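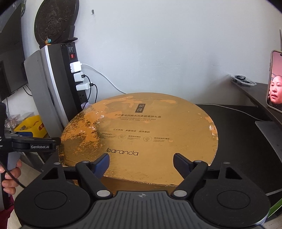

Pullitdale Neighbors Forum
Home and Family > Sorting, Saving and Letting Go

Thread: What do you do with a lifetime of family letters?

porchlight_pie
Posts: 432
7:12 pm

Hello all, and sorry in advance for the length, I have had this rattling around in my head since we got back from clearing out my aunt's house and I need to get it out somewhere.

My aunt wrote letters. She wrote to her sisters, her cousins, a pen friend in Canada she never met, and the lady who used to run the yarn shop. And they all wrote back, and she kept every single one. They are now in my dining room. Some are tied up with ribbon, some with rubber bands that have gone brittle and stuck to the paper, and a whole lot of them were in boxes that used to hold something else. She never could throw out a good box. Candy tins, shoe boxes, a big gold skin care gift box with the lid all scuffed up, the kind you get for a present and feel bad about recycling.

So my question is, what do people DO with them? I have read maybe one bundle. It was mostly weather and tomatoes and somebody's hip, and I cried the whole way through. My husband is being very sweet but he would like to eat at the table again before Thanksgiving. Do I keep them all? Scan them? Pick out the good ones? How do you even tell which are the good ones?

Any advice welcome, even the strict kind.

gravelroad
Posts: 278
7:40 pm

Strict kind reporting for duty!

I'm sorry about your aunt, first of all. She sounds like somebody I'd have wanted to get a letter from.

Now, I did this with my parents' things and my advice is don't keep them all. I kept them all. I kept them for eleven years in the hall closet and moved them twice, and every time I opened that door I felt guilty, and in all that time I never read one. Finally I gave myself a winter. I read every letter one time, with a cup of coffee, and if it made me laugh or told me something I didn't know, it stayed. If it was "got your card, rain here, love to all" it went. What I have left fits in a drawer and I have read those over and over. I enjoy my folks more now than when I had a closet full of them.

The rubber bands, take those off tonight if you do nothing else. They stain.

mending_basket
8:05 pm

Oh, I have to disagree with my friend gravelroad here, and I hope you'll take it kindly because I usually agree with you about everything except potato salad.

The weather and tomatoes letters ARE the good ones. I did our family history for a long time, and I can tell you the big events are easy to find. Somebody got married, it's at the courthouse. Somebody died, it's in the paper. But what they had for supper, and what a pair of shoes cost, and that the neighbor's dog got in the hen house again, you can't look that up anywhere. My grandmother wrote my mother a letter every week for years and there's not a piece of news in the whole pile, and from those letters I know what time she got up, what she listened to on the radio, what she was worried about and pretending not to be. If someone had gone through with a cup of coffee and thrown out the dull ones I would have lost her.

Please, please don't throw anything out in the first year. You are sad and tired and you want your table back. Put them in something clean with a lid and slide it under a bed.

gravelroad
8:21 pm

Under a bed is just the hall closet lying down.

But I hear you. I'll admit there's one I got rid of that I think about. It had directions to a lake in it. I don't know why I'd want directions to a lake, the place has probably been condos for ages, but I would like to see how my father wrote them out.

mending_basket
8:26 pm

See!

tuesdaysoup
8:58 pm

Can I say a word for scanning? I know it isn't the same as the paper. But I have two brothers and we were heading for a real argument over who would get our mother's letters, and scanning saved us, I truly believe that. Everybody got all of them on the computer and then nobody minded so much who had the real ones.

I used a Suser flatbed that I bought secondhand and it is slow as molasses but very kind to thin paper. Don't use one that feeds the pages through by itself! I tried that at my office and it ate the corner off a letter from 1961 and I had to go sit in my car. My set came to 778 pages, and I did a little every night after supper from September until about the time the daffodils came up. Put the envelope in the same scan as the letter if it fits. The postmark will tell you the year when the letter only says "Sunday evening," and in my family they all only said "Sunday evening."

Name the files by date with the year first and they will line themselves up. I did mine by who wrote them and had to go back and do it over.

porchlight_pie
9:30 pm

You are all so dear. I took off the rubber bands, gravelroad, the ones that would come. A few have glued themselves on and I was afraid to pull. Is there a trick?

And mending_basket, I read another bundle after I saw your post and found out my aunt was once so mad at my mother about a borrowed roasting pan that she wrote to all the other sisters about it. I had never heard one word of this. I HAVE that roasting pan. I think I may have inherited stolen goods.

mending_basket
9:44 pm

Oh that is wonderful. Keep the pan and keep the letters with it.

For the stuck ones, leave them be for now and slide a very thin plastic spatula or a piece of dental floss under, going slowly along and never lifting up. Don't wet them and don't use heat. If there's writing under the band, stop and leave it.

quietacres
10:15 pm

I'm going to bring up the thing that hasn't come up, and I hope it doesn't spoil the mood. Some of those letters were private. The ones people wrote TO your aunt were written to your aunt. When we went through my mother-in-law's desk we found a run of letters from a friend of hers who was having a very hard time in her marriage, and that friend is still living and goes to our church. I read two before I understood what I was reading and I wish I hadn't. It changed how I shake her husband's hand.

We gave those back to the friend in a plain envelope. She didn't say much but she held on to my arm for a good long minute.

So before anybody scans everything and sends it to all the cousins, I would think about who is in there and whether they'd want to be. I would rather a few letters got lost than have someone's worst year passed around at a reunion.

tuesdaysoup
10:31 pm

That's a fair point and I'm a little ashamed to say it never crossed my mind. I sent the whole works to everybody. There was something in there about my older brother's first wife that he did not need to see again. He was nice about it. If I did it over I would read first and send second.

mending_basket
10:40 pm

I go back and forth on this one. The historian in me says seal it up and write "not before such and such a year" on the outside. I've got one envelope like that myself and my kids know to leave it alone. But giving them back to the friend was right, quietacres. She was there to be asked.

secondcupplease
6:50 am

Good morning, early bird checking in, I read this whole thread over my oatmeal.

Practical stuff, from somebody who had a damp basement and learned the hard way. Keep them out of the basement AND the attic. A closet on an inside wall is best. I'd also get them out of the candy tins and gift boxes by and by, as pretty as they are, and into plain acid-free ones. I ordered mine from Thampi and was happy with the boxes but they did take forever to come. Jodis makes cheaper ones that are fine too, only the lids are loose. Lay the letters flat if you can, unfolded, and don't pack them tight. Pencil only if you write anything on them. No tape! I don't care how bad the tear is.

And label the box on the outside with names and years. Somebody else will be standing in a dining room with these one day and they'll thank you for it.

gravelroad
7:35 am

I'd keep one of the old boxes, though. I know it's not good for the paper. But half of what I remember about my mother's letters is the cookie tin, and the noise the lid made. Put the ribbons in it or something.

porchlight_pie
8:10 am

Good morning, everyone. I slept on it and talked it over with my husband at the kitchen counter, which is where we eat now.

I've decided to give myself the winter, like gravelroad, but I'm not throwing anything out until I've been through them all, like mending_basket. I'll read first and scan the ones I think the family should have, and I'll set aside anything that looks to be somebody's private business. The yarn shop lady has a daughter over by the creek and I am going to call her and ask if she'd like her mother's back. I have a feeling she might. There are 3 bundles of them, and her mother had the prettiest handwriting.

I ordered the plain boxes last night (Thampi, so we'll see!). The gold one is staying, gravelroad, you talked me into it. It's big enough for the ribbons and the roasting pan letters both, and I'll put a copy of those in the good box for mending_basket's sake.

Now, does anybody know how to get old candle wax off an envelope? There's one from the Canadian pen friend with a big blob right over the return address and I would dearly love to know where she lived.

secondcupplease
8:24 am

Put it in the freezer in a zip bag for an hour, then flick at it gently with a fingernail. Go easy near the ink. And please come back and tell us the address, I'm invested now.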